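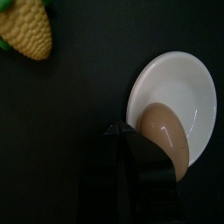
Toy corn cob on a dark surface.

Roads & Transport > Long Reads

Search this site Enter keyword Go

The Night Shift on the Delorme Grade

The telephone rings at twenty minutes before two, and Yamuna Bhat has her boots on already. She sleeps in them, she tells me, when there is rain in the forecast. The voice on the telephone is a county dispatcher. A box truck has gone through the rail near the second bend, the driver is out and walking, and one lane is closed. Bhat writes the mile marker on the back of her hand with a pen and goes down the stairs.

She drives a heavy wrecker for Dotar, the towing company that holds the night contract for the Delorme Grade. The grade is the piece of road that comes down from the plateau to the town of Bidton. It is 11 miles long, it has two lanes for most of its length, and it loses its height in a hurry. Trucks use it in order to avoid the long way around by the river. Everybody in Bidton has an opinion about it, and most people have a story about it also.

I spent several nights in the passenger seat of the wrecker. Before this I had only known the grade as a driver knows it, in daylight, with both hands on the wheel and the radio turned down. I wanted to understand what happens in the hours after a crash, when the ambulance has left and the newspaper has its two paragraphs. The road has to be opened again, and a small number of persons do this work in the dark.

It takes us some time to climb. Bhat does not hurry. The wrecker is heavy, the road is wet, and she has seen tow trucks that arrived at a crash and became part of it. She keeps the window open a few inches even in the cold. She listens for engines coming down.

"You can hear bad brakes before you see the truck," she says. "If I hear that sound, I get off the road. I don't care what I'm hooked to."

The box truck is resting against a pine tree with its nose down and its rear wheels still on the gravel. A deputy has put out flares. The driver is a young man wrapped in somebody's coat, and he is talking on his phone in a quiet voice. He says to us that he was not going fast. The deputy looks at the marks on the road and does not answer him.

Bhat walks around the truck two times before she touches anything. She looks at the tree, at the soil, at the angle of the frame. She puts her palm on the side of the cargo box and pushes, as a person would push a horse. Then she returns to the wrecker and sits for a minute with the door open. I thought that she was resting. In fact she was deciding where the truck would go if the tree did not hold.

The work itself is slow. One line goes to the rear axle. A second line goes to the frame, through a block which she has chained to the base of an old concrete post on the other side of the road. Traffic is stopped in both directions, and a man in a pickup comes forward on foot to ask how long. She tells him it will be long. He asks if it will be very long, and she says yes.

What I did not expect is the noise. The winch is not so loud, but the truck complains a lot. The metal knocks, the load moves inside the box, and small stones fall down the slope for a long time before they stop. When the rear wheels finally come back over the edge of the asphalt, the deputy lets out his breath and makes a joke about his pension. Bhat is already coiling the chain.

THE OLD ROAD

The grade was made for lighter vehicles. It follows a wagon track, and the engineers who paved it kept most of the curves where the wagons had put them. For many years this was good enough. Then the distribution center opened on the plateau and the trucks came, first the local ones and afterward the long ones with drivers who had never seen Bidton and were following a screen.

The county keeps a crash log for the grade. I was allowed to read it at a desk in the public works building, and it makes a thick binder. There are 148 entries. Many of them are small matters – a mirror, a deer, a car that slid into the ditch and was pulled out before breakfast. Others run over several pages with diagrams. Three of them are deaths. I read these entries twice. They are written in the same flat language as the entries about the deer, and I found that difficult, although I cannot say how else a clerk should write them.

The worst of the three happened in January. A loaded truck lost its brakes above the first bend and met a family car at the bottom, near the Ena bridge. Bhat worked on this one. She does not talk about it, except to say that she was on the bridge from midnight until school buses were running, and that the river was very high and she could not hear what people were saying to her.

After that winter the people of Bidton began to attend meetings. Some wanted a truck ban. The store owners were afraid of a ban, as their deliveries come down the same road. The trucking firms said that a ban would send their drivers through the river villages, where the children walk to school beside the pavement. All of these arguments were reasonable, and the meetings were long.

The compromise is the runaway ramp. It opened on 2 Sep 2021, above the third bend, and it is a plain thing to look at. A lane leaves the road on the right side, goes up the hill, and ends in a deep bed of loose round gravel. A truck without brakes is supposed to enter it and sink. There are yellow signs before it, and a line of red barrels at the far end that I hope will never be needed.

WHO USES THE RAMP

The difficulty with a runaway ramp is that a driver must choose it. I had not thought about this before. In the cab, with smoke coming from the wheels, he has to decide that his situation is really bad, and that he would like to bury his employer's truck in gravel and pay for the tow. Many drivers wait. They believe the next bend will be the last one, or that the engine will hold the weight in a lower gear. By the time they are sure, they are past the ramp.

A retired driver whom I met in the diner at the bottom of the grade explained it to me with a salt shaker and the edge of the table. He drove for most of his life and used such a ramp once, in another state. He remembers that it felt like hitting a mattress that was full of rocks. He remembers also the bill. His company asked him to pay a part of it, and he left them the same month.

"They want you to use it," he said, "and then they want to know why you used it."

The county does not charge the driver for the gravel, but the tow has to be paid by someone, and pulling a loaded truck out of the bed is a full night of work for two wreckers. Bhat has done it several times. The truck comes out backward, a little at a time, and the bed has to be raked and filled before it can catch another one. Until then a sign at the top of the grade says that the ramp is closed. It is not a comfortable sign to read when you are starting down.

She has her own suggestion, and she has made it at two meetings. She would like a place at the top of the grade where all trucks must stop, even for a short time, so that the drivers can touch their brakes and look at a map of the bends. In her opinion most of the trouble begins in the first mile, when a driver is in the wrong gear and does not know it yet. The county answered that there is no flat land for such a place unless it buys a part of a hayfield. The owner of the hayfield was at the meeting. He said he would think about it, and as far as I know he is still thinking.

BEFORE MORNING

We bring the box truck into the yard in Bidton while it is still dark. The young driver rides between us, and on the way he falls asleep with his head against the back window. Bhat wakes him at the gate and gives him the key to the office, where there is a heater and a couch. He asks her what he owes. She tells him that this is a question for his boss, and he looks so unhappy that she makes him a coffee.

Then she washes her hands for a long time at the sink outside. The mile marker does not come off completely. There are older numbers under it, very pale, from other nights in the week.

I ask her if she drives the grade on her free days. She has a sister on the plateau, so she has to, one way or another. She goes up by the grade and comes home by the river. It adds 20 miles. She takes the dog with her, and they stop at the bridge over the Ena, on the village side, so the dog can run in the grass.

The telephone rings again as I am looking for my car keys. It is only a van with a flat tire, at the bottom, well off the road. She tells the dispatcher that she will be there shortly, and she goes to find dry gloves.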